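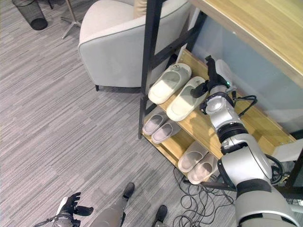 Handout 6, page 74

Plundgate Institute of Technology
School of Engineering
Introduction to Robot Learning: Notes for Week 6
Teaching a task by hand and by remote control
Prepared by Seneviratne, module leader

6.1 Purpose of this handout

These notes accompany the sixth lecture and should be read before the laboratory session. They cover the two methods used in this module for showing a robot a task: guiding the arm by hand, and driving it from a distance. Students are expected to be able to state when each method is suitable and to keep a proper record of their own demonstrations.

The worked task for this week concerns household footwear. Slippers kept on a stepped rack are a useful subject for teaching. They are soft in places and firm in others, they come in pairs, and a strap may be gripped in several ways, some much better than others. A gripper coming down from above must also keep clear of the side frame of the rack and of the shelf beneath.

6.2 Guiding by hand

In this method the motors of the arm are set to give little resistance and a person moves the arm through the task. The joint positions are stored at regular intervals. The person feels contact directly, and fine placing is often learned quickly.

There are two drawbacks. The person's hands and body may come between the cameras and the object, so that the stored pictures differ from those the robot will have when it works alone. It is also hard for one person to guide two arms at once. Hand guiding is therefore reserved in this module for short, single-arm movements.

6.3 Driving by remote control

In this method the operator holds or wears a control device and the robot copies the movement. The operator may stand in the same room or work from the camera views only. The pictures stored are those the robot will later rely upon, and both arms may be used together.

The cost is a loss of touch. An operator who can't feel a strap give way will tend to close the gripper too far. There is also a short delay between the operator's movement and the robot's, which in the Eltwood laboratory is set at 110 milliseconds for training purposes. New operators usually respond to the delay by making small, repeated corrections. These corrections are stored with everything else and will be learned by the robot unless the run is discarded.

6.4 Head view and wrist view

The head camera gives the general position of the rack, the furniture near it and the arm. The wrist camera travels with the hand and gives a close view of whatever lies beneath the fingers. Parts of the hand take up much of the wrist view, and students should expect this when they review their recordings.
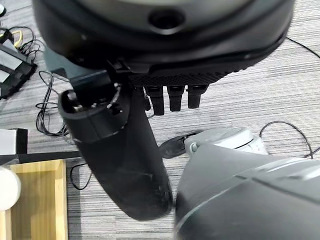 What should an operator do when a grasp fails part of the way through a run?
The operator should open the gripper, withdraw to a clear position and try again once, then mark the run as containing a recovery. If the second attempt also fails, the run is ended and marked as incomplete.

6.5 Keeping records

Each run is to be entered in the Zundia log with the task name, the operator's number, the method used and the outcome. Runs are not to be deleted by students. The teaching set for this module holds 470 complete runs, together with a smaller number of incomplete ones which are kept for comparison. The file for a single run may not exceed 700 megabytes; longer tasks must be divided at a natural pause.

6.6 Conduct in the laboratory

Loose cables on the floor must be checked before the robot is moved. No person may stand within reach of the arm during remote driving. The stop button is to be held by a second student, who takes no other part in the run.

6.7 Preparation for the session

Read sections 6.2 and 6.3 again and write one paragraph on which method you would choose for placing a pair of slippers side by side on a middle shelf. Bring the paragraph with you. Operator numbers issued in March remain valid.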